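Carmela Mancuso
2019-04-10

Re: Gripper reports open, then contact stop on retreat

Efe,

I've been through the logs you sent and reran the basket task on our side with the Joter controller, same build as yours. I can reproduce it. Comments inline, then what I found.

> We are seeing protective stops at the end of the place motion in
> the Rinaldi basket task. The arm lowers, the gripper opens, the
> driver reports open, and on the retreat the monitor trips with a
> contact fault on one finger. It does not happen every time. Out of
> 200 runs overnight we had 53 stops, all of them at the basket and
> none at the pick.

The same place for us. I had 130 clean runs with the basket in the middle of the table and then a string of faults as soon as I turned on pose randomisation. With randomisation off I can't get it to fail at all, so the bare retreat path is fine.

> I first thought it was the friction setting on the fingertips,
> with the object sticking and getting dragged into the rim. Lowering
> friction changed nothing. I also tried a longer wait after the open
> command, which seemed to help a little but may be noise.

It isn't friction. In the faulted runs the contact pair is always fingertip and basket, never object and basket. The object has left the pads before the stop is raised.

> Has anyone changed the release height since July? Our config still
> has the old value, and I can't find where it gets overridden.

Yes, and this is half the problem. Cuvau moved the release height out of the task file and into the scene defaults. The value in your config is read, logged and then ignored. The height in use is measured from the basket floor and takes no account of the rim. Near the centre of the basket that doesn't matter, as the open fingers stay inside the walls. When the target is drawn close to a wall, one finger swings out towards the rim while the other has plenty of room.

The other half is the open command. The Etus driver returns success when the command is accepted. It does not wait for the finger joints to reach the open position. The planner then checks the retreat using whatever finger positions it read last, and in the bad runs those are still the closed ones. So it clears a path for a narrow gripper and executes it with a wide one. Your longer wait helps because the joint state sometimes catches up before the plan is made – it is a real effect, but I wouldn't rely on it.

Run 169 in your log shows the sequence clearly. Open is acknowledged, the retreat plan is accepted straight after, and the finger joints are still moving for the first part of the retreat. The stop follows on the rim side.

The view below is from my setup with randomised poses, apple as the target object and the can left standing as a distractor.

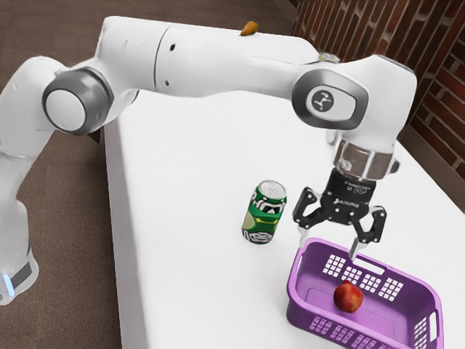 Would raising the release height fix it without touching the driver?

It would hide most of the stops, but the planner would still be checking the wrong finger positions, and a taller basket would bring the fault back.

What I suggest for now:

- Set release height in the scene defaults and delete the old entry from the task file.
- Measure it from the top of the rim.
- Block on finger joint position after the open command, with a timeout that aborts the run.
- Build the retreat plan only from a joint state stamped later than the open.

Please don't widen the contact threshold to get through the overnight batch. Somebody did that on the Rinaldi branch and the value was later copied to a cell with real hardware – the monitor there was close to useless until it was reverted.

I have a patch for the blocking open and will post it once the timeout case is tested. The scene defaults need a change from whoever owns them at Cuvau. Efe, can you send me the seed from the overnight run? The log header only has the first one.

Carmela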